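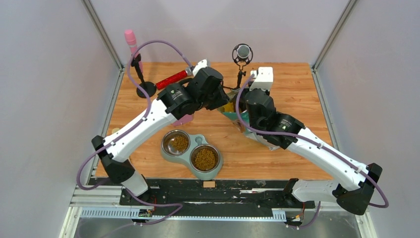

Two white robot arms with purple cables. Photo: Metonano

Grernier will play for the Fesitz Cup after beating Quintero 20-2 in a wet and mostly defensive semifinal at Metonano Field.

The result ends Quintero's season and puts Grernier back in the final for the first time since the league brought in its current playoff format. Almost 300 people watched from the grandstand and along the west sideline, where the club had set out extra benches.

Grernier scored on its opening possession. A long return on the kickoff gave the offence good field position, and the fullback carried the ball on most of the plays that followed before going in from the one-yard line. The convert was good.

Quintero's only points came late in the first quarter, when Grernier, pinned deep and kicking into the wind, chose to concede a safety. Quintero then drove into field goal range but fumbled the snap on the attempt.
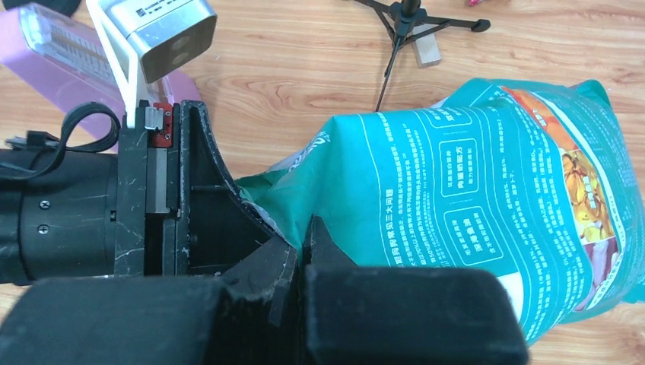
Close view of a black gripper and its metal rail. Photo: Metonano

Neither side moved the ball well through the second quarter. Quintero's passing game, the league's most productive in the regular season, was held to short gains underneath, and its receivers dropped several balls in the rain. Grernier kept to the ground and added a field goal just before halftime for a 10-2 lead.

The game turned on an interception early in the third quarter. Quintero had crossed centre field for the second time and went for a first down on third and short. The pass was tipped at the line and picked off by a Grernier linebacker, who was brought down inside the Quintero 20. The fullback scored his second touchdown three plays later.

With the convert the lead was 17-2, and Grernier spent much of the remaining time running down the clock. A second field goal, this one with the wind, completed the scoring midway through the fourth.

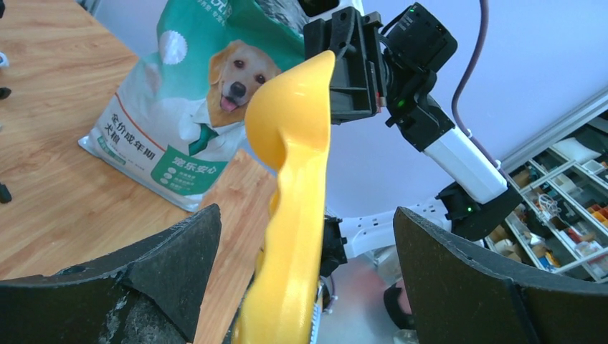

A yellow scoop between two black gripper fingers. Photo: Metonano

Quintero changed quarterbacks for its last few series and had one more chance, reaching the Grernier red zone before turning the ball over on downs. The starter had been favouring his ankle since halftime and is not expected to need surgery, the club said.

Grernier also had an injury to report. Its left tackle left in the second quarter with a shoulder problem and did not come back. The team said he would be assessed before practice resumes.

The final will be played at Metonano Field in November, with kickoff at 1 p.m. Season passes will not be accepted for the game. Tickets go on sale through the league office this week, and any left over will be sold at the south gate from 11 a.m. on game day. Parking behind the practice field is reserved for team buses.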